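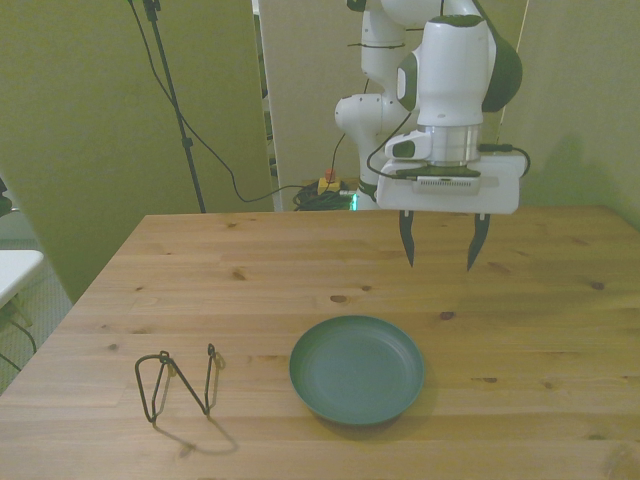

4 minute read

My mother kept the good plates in the sideboard and brought them out for the doctor, the minister and Christmas, and when she died I inherited a full set of them with hardly a scratch. We'd eaten off odd ones all our lives. I think about that most evenings when I'm laying up for supper, and I have come round to the view that a household ought to use its best things on a wet Monday, when there's only toast and a boiled egg to put on them.

My neighbour Mhairi Leckie disagrees with me, and she is a sensible woman (she ran the school kitchen at Elstead for years and fed up to 424 children a day, so she knows a thing or two about breakages). Her argument is that if you use the best every day then it stops being the best, and you've nothing left to bring out when your daughter gets engaged. I do see that. There is a real pleasure in unwrapping something, in the smell of the cupboard and the rustle of old newspaper, and I wouldn't want children to grow up without it.

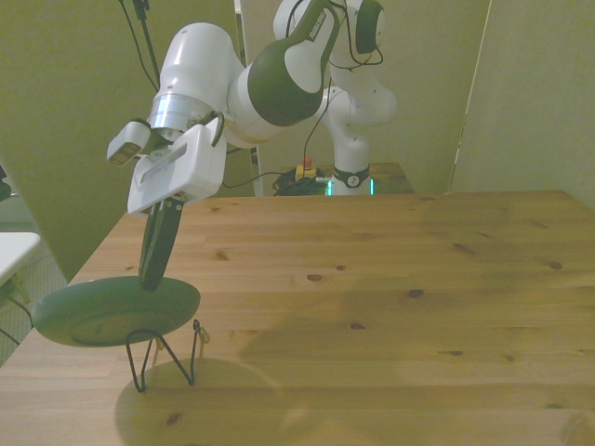 But what I remember of those grand dinners is mostly being told to mind my elbows. The meals I'd give anything to sit down to again were the ordinary ones, soup and bread with the wireless on, and my father picking out the chipped bowl for himself so that none of us would get it. I'd have liked him to have had a nice bowl, just the once.

So in September I emptied the sideboard, all of it, and gave the everyday lot to my nephew, who had just taken a flat and owned 5 forks and a saucepan. We've lost a gravy boat and two side plates already. I minded the gravy boat for about an hour! Mhairi came over for her tea the week after and I gave her hers on the gold rim, and she held it up to the light and turned it over to read the back, and then she asked whether there was any more of the pickle.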